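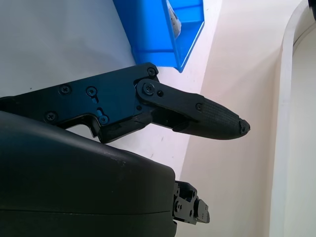 Ticket: Members who opted out are still receiving the newsletter
Status: Solved, waiting for confirmation
Reported by: Marjatta Rautiainen, membership secretary, Plukinen Rowing Club
Handled by: Szabolcs Sárközi, Villard support

Last updated: Saturday, 16:40

Marjatta wrote:
Good morning. In our membership form there is a box "I do not want to receive the newsletter." Two members ticked this box when they renewed in February, and both received the newsletter this week. One of them has written to me quite angrily. I looked at their records and the box is ticked there, so I do not understand why the mail was sent. We have 200 members and I cannot check all of them by hand.

Szabolcs wrote:
Hello Marjatta, thank you for the clear report. Please tell me which list you selected when you sent the newsletter. Please do not send any new mailing until we have found the reason.

Marjatta wrote:
I selected "All current members." It is the same list that I use for the invitation to the annual meeting.

Szabolcs wrote:
I have found it. "All current members" is a list for formal notices, and it ignores the newsletter box on purpose. A club must be able to send the meeting invitation to everybody. For the newsletter you need the list "Members, newsletter allowed." I tested with your data and the two members are not in that list.

I also saw a second problem. Your old list, imported from Thongsuk, is still active. It has no column for consent, so the people in it are treated as if they said yes. I have switched it off but I did not delete it.

Marjatta wrote:
Thank you, now I understand. May I delete the old list? Our chairman, Jacinto Bañuelos, asks also if we can see who changed a consent setting and when.

Szabolcs wrote:
Yes, you may delete it, but first export the payment history if you still need it. For the consent changes, open the member record and choose History. It shows the last 1,000 changes for the whole club. I leave the ticket open until your next newsletter is sent.

Related tickets
Renewal form does not save the emergency contact
Family membership: one email address for several people
How to remove a former member's data
Plultstead calendar shows the wrong start time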